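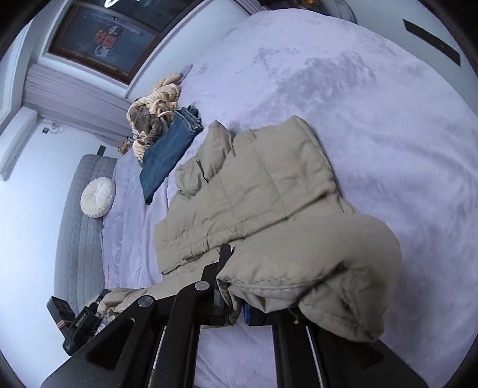

Does a song get better the more often you hear it?

Sometimes, and by less than music writers like to claim. In our test the average score went up over the first few plays, then flattened, and for two of the songs it dropped.

Project report, Popular Music and Its Listeners
Hanna Ivanyshyn and Yaroslav Kovalchuk, Borndale

Why we picked this

Read enough album reviews and you meet the word "grower" over and over. The record sounded flat at first, the writer says, and by the end of the week it was a favorite. We wondered how much of that is the record and how much is a person who has to hand in 1,000 words and would like the week to have been worth it. Our course reader treats the effect of repeated listening as settled. We were less sure, mostly from our own experience of hearing the same chart song in every store and liking it less each time.

What we used

We chose Primer, the only full-length album by the duo Nazarenko, put out on the small Kevberg label. It has 8 songs, most of them built on a short keyboard loop with a half-spoken vocal on top. Hardly anyone on campus knew it, so we didn't have to worry much about old loyalties. It's also the kind of album that gets called a grower. The Kevberg press sheet uses the word twice.

We found 23 listeners, all students, none of them taking our course. Each one played the album once a day for five days, starting on a Tuesday in October, and scored every song out of ten right after it ended. They listened on their own headphones. We asked them to stay off reviews and to do nothing else while listening. We have no way of knowing if they did either.

What happened

The first song, with the slowed-down hand claps, gained the most. People gave it low scores on day one and wrote things like "is this the intro?" By day three it was near the top, and it stayed there. The two ballads in the middle went up a little. The closing song hardly moved at all.

The two that dropped were the fast ones. Both scored best on the first play, and one of them ended the week in last place. Comments on that one got shorter every day, until one listener just wrote "again."

We had expected the gains to be spread evenly over the week, and they weren't. Nearly all of the rise came between the first play and the third. After that the lines on our chart are so flat that we argued over whether to print them. (Yaroslav wanted to cut the chart. It's in the appendix.)

Problems

There are plenty. People could see their own earlier scores on the sheet, which was a dumb mistake and ours alone. Someone who gave a song a four on the first day may well have felt silly giving it a four forever. We also told everyone the project was on repeated listening, so they could guess what we were hoping to see – or what they thought we were hoping to see. And we had no comparison group. A fair version would have a second set of people hear the album once, wait out the week, and then score it again.

The song order was the same every day, too. By the end of an album attention wanders, and the closing song may simply have been played to people thinking about lunch.
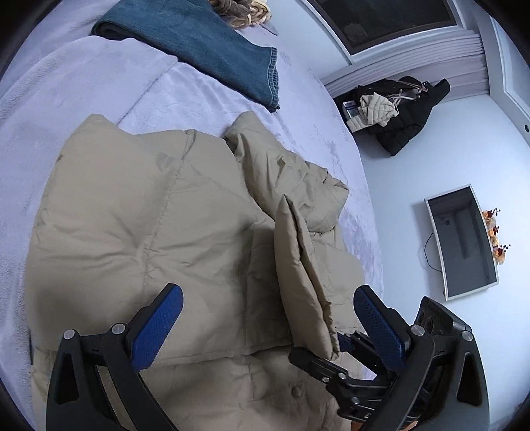 Yevhen Koval, after reading our draft, wrote that we were being too hard on the critics: a reviewer picks a record to live with, while our listeners had theirs assigned like homework, and he would trust the reviewer's ears over a bored person's score sheet. He has a point about the boredom. We still think picking the record makes the problem worse, as you are already on its side before the first song starts.

Antonina Holovko asked a simpler question, whether anyone went on playing the album once the week was over. We went back and asked. Five had. All of them named the hand-clap song, and three said it was the only one they had kept.

What we would change

Separate score sheets, collected daily. Shuffled song order. A second album with a different sound, maybe guitars, to see if the early jump has anything to do with loops. Solomiia Boiko has offered to help build an online form so nobody can peek at old scores.

Until that's done we'd read our numbers as a hint. Three plays seems to be enough to find out if you like a song, at least on this album and with these people. The scores for each song are in the appendix, along with the comments we had permission to print.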